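Print this page
E-mail this page
Share (20)

Work and Machines: notes for week four
Garment handling and the folding table

Read these before the seminar. They follow on from the Grivolside material, so have your notes on piece rates to hand.

Last week we looked at what a returns room does. A garment comes out of its bag, somebody looks it over, decides whether it can be sold again, folds it and sends it on. At Grivolside that was one job with one rate of pay. The proposal from Ponis, the supplier, splits it in two: people inspect, arms fold. The supplier's paper calls this "releasing staff for higher value tasks". Underline that phrase. We will want to know which tasks, and at what rate.

Start with the folding itself. A T-shirt has no fixed shape, and the arms must take hold of it in two places before anything useful can be done.

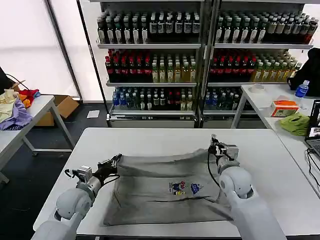
The Grivolside figures need care. The site handled 3,135 garments in its trial month, April, and the summary puts that number in large type on the first page. It leaves out how many were folded by the arms and how many were done again by hand. I asked for the split and was sent the summary a second time. A total for the room tells us very little about the machine in it.

Then there is the matter of who feeds the table. In the Vitska account, which is the better of the two, 42 people worked in the room before the change. Their job titles altered and so did their day. Several described waiting for the arms, straightening cloth that had bunched up and moving a heap of clothes closer. None of this appears in the new job description, so none of it was counted when the rate was set. Inspectors had also done much of their looking while they folded. A pulled seam or a mark on a cuff turns up when the cloth is in your hands. Take the folding away and either the looking gets slower or the faults get through, and the Vitska supervisors reported both.

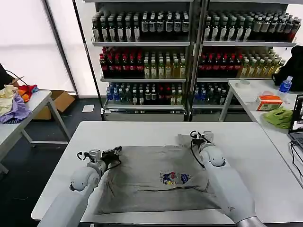

Parsa is often quoted as the success, and it may be one. It handles a single style of shirt in a few sizes, with very little else coming through. Ask yourselves how far that carries over to a returns room, where a jumper follows a dress follows a child's pyjamas. The Parsa paper tests 100 shirts and reports an average time for each. An average hides the bad ones - the shirt that has to be spread out again while someone stands by.

I am not arguing that folding by hand is good work. People at both sites complained of sore wrists and dull afternoons, and those complaints were there long before Ponis came along. My quarrel is with the accounting. If the sore wrists go, say so and show the sickness records. If the pay goes with them, show that as well.

For the seminar
Bring one page on the following. Choose either Grivolside or Vitska. List the tasks a worker does in an ordinary shift after the change, including the unpaid or unnamed ones, and say who decided what counts as part of the job. Use the workers' own words where the reading gives them.

The Parsa paper is in the course folder. Skip the appendix.

Print | E-mail | Comments (0)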